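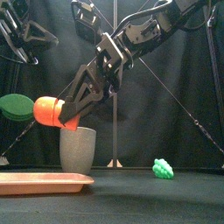
CLINTHORPE, 16th October – Cunon today opened orders for the Lasbridge Bench Kit, a two-arm robot package for colleges, research groups and small workshops that want to teach machines to handle everyday objects. The kit is sold as a complete station, with both arms, their grippers, the control software and a library of prepared tabletop tasks. Many of those tasks use toy food and plain household items, such as holding an orange piece over the mouth of a tall grey cup while a bunch of grapes waits elsewhere on the table. Objects of this kind cost little, can be replaced locally and come in the awkward shapes that show how well a gripper has been set up.

The Lasbridge Bench Kit is priced at $3339, before tax and freight. Orders placed now will be filled from April, and existing Cunon customers may apply the value of a returned single-arm unit toward their purchase.

The new kit replaces the company's earlier single-arm station, which remained on sale for nine years. Teachers and laboratory managers who used that model asked most often for a second arm, so that learners could work on handovers and on tasks where one arm steadies an object and the other acts on it. Both arms in the Lasbridge kit can be run together or separately from one program, and a class may divide them between two groups.

A small camera at the wrist gives a close view of the gripper fingers and whatever is between them. Users can record this view alongside each movement and review the two together when a grip needs to be corrected.

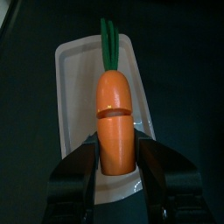

Wrist camera view: a two-piece wooden carrot with felt leaves, held by its lower half.

The task library contains roughly 300 exercises, graded from simple lifting to work with objects made of more than one part. Jointed pieces form a section of their own. A carrot that separates across the middle must be gripped firmly enough to stay upright, and the learner has to decide which half to hold. Each exercise is supplied with a setup sheet, a list of suitable objects and a marking guide for instructors.

The software was prepared with Başaran, the company's long-standing partner in classroom programming tools. Lessons written for earlier Başaran releases will open in the new version, although those written for a single arm will use only one side of the station until they are edited.

Cunon will provide setup support by telephone and online to all buyers in their first year of ownership. On-site training is available at extra cost, and groups may book a demonstration at the company's Clinthorpe centre.

Spare finger plates, cables and fasteners are stocked separately. A full parts catalogue and order form can be requested from the Cunon sales office.

– ENDS –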